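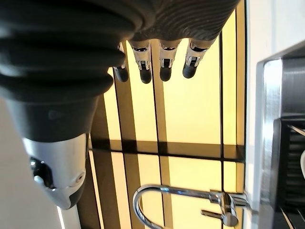

What makes a backlit panel look warm instead of harsh? Mostly the distance between the lights and the sheet in front of them, says Hedvika Holub, who has been building glowing walls for shops, foyers and the odd very lucky living room since 2000.

"Everyone starts by asking me about colour," she says. "I love talking colour! But if the lamps sit too close you get hot spots, and then the nicest yellow in the world looks like a row of torches behind a bedsheet."

Yellow is her favourite all the same. At Bedeck, the workshop she shares with Damian Hubmann, there's a whole rack of samples running from buttermilk to marmalade, and she pulled out most of them while we talked. The pale ones surprised me - on the bench they look like nothing much, and with a light behind them they're gorgeous.

Then there are the dark strips. Hubmann cuts those, and he's as keen on them as Holub is on her yellows. "You need something for the light to stop against," he says. "Brown is softer, black is crisper. I'll happily put both in one panel and vary the widths, so your eye has somewhere to go."

The strips also cover the joins, so a big panel can be made up from smaller sheets and carried up a stairwell. For the Kandgate foyer job they took theirs up 2 flights, one sheet at a time, and finished wiring at 20 past six in the evening.

"We switched it on while it was getting dark outside," Holub says. "Damian went out to the footpath to look and didn't come back for ages."

Her advice for anyone trying this at home is to mock up a small one first, put it on a dimmer and live with it for a while. "Try it at breakfast, try it at night. You'll change your mind about the colour, and that's half the fun."

Last updated: July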